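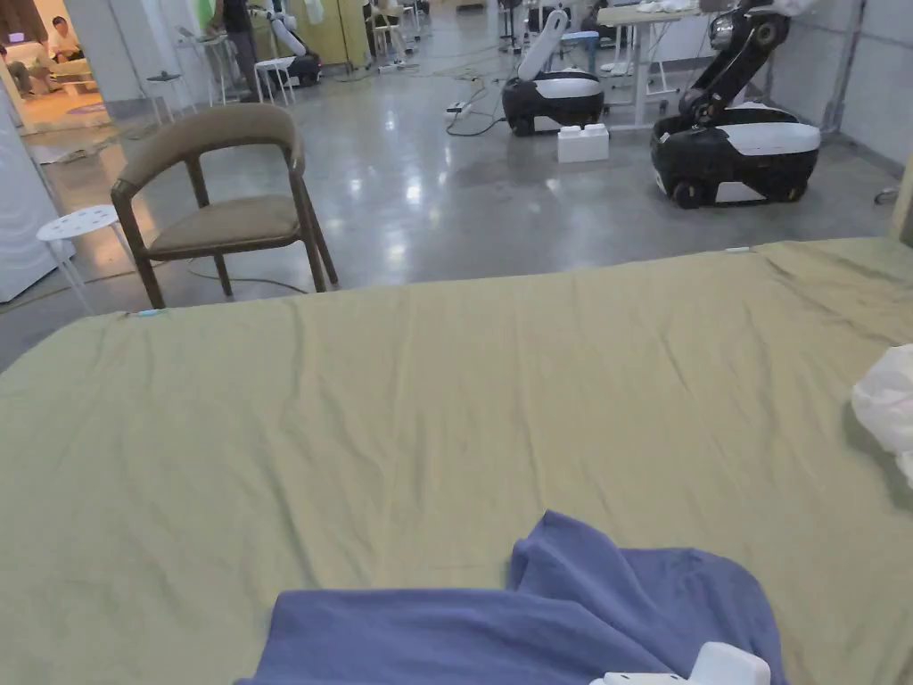 Figure 2. Crumpled towel on a fitted sheet, with shallow diagonal wrinkles in the sheet.

4.2 Interim storage of clean and worn textiles

The Vinaslow survey asked households where textiles are kept between washing and putting away. Of 485 forms sent out, 381 were returned complete. The bed was the most frequent answer in homes with no separate laundry room, followed by the chair and the drying rack. Items that had been worn once and judged fit for further wear were coded separately, following the Ekura scheme. 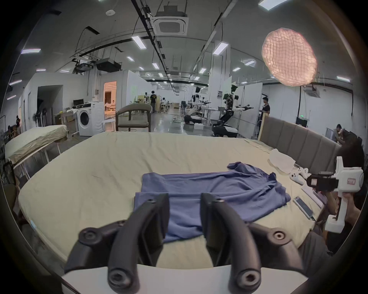

Under that scheme an item is assigned to one of three states – clean, worn, or due for washing – by the respondent and not by the interviewer. The worn state proved the least stable. When the question was repeated in October, 66 households gave a different answer for the same type of garment, most often for shirts.
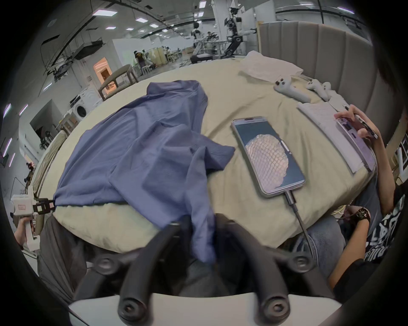 Figure 3. Button shirt in a loose heap on a beige sheet, with a smartphone to its right.

Floor area had little effect on the result. Washing frequency did: households running a full load every few days left textiles out for shorter periods. The diary subsample (60 households, Wundska district only) shows the same pattern, though its entries for bed linen are incomplete.
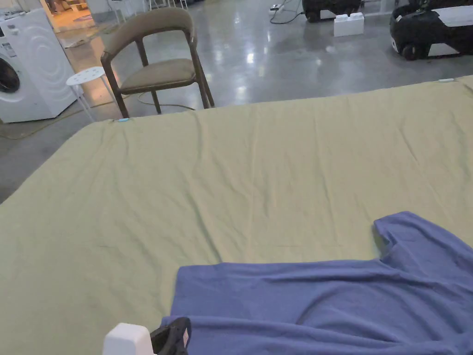 One respondent objected to the wording of the question, noting that "put away" meant folded to her and merely out of sight to the rest of the household. Both readings were accepted in coding, and the term was left undefined in the second round.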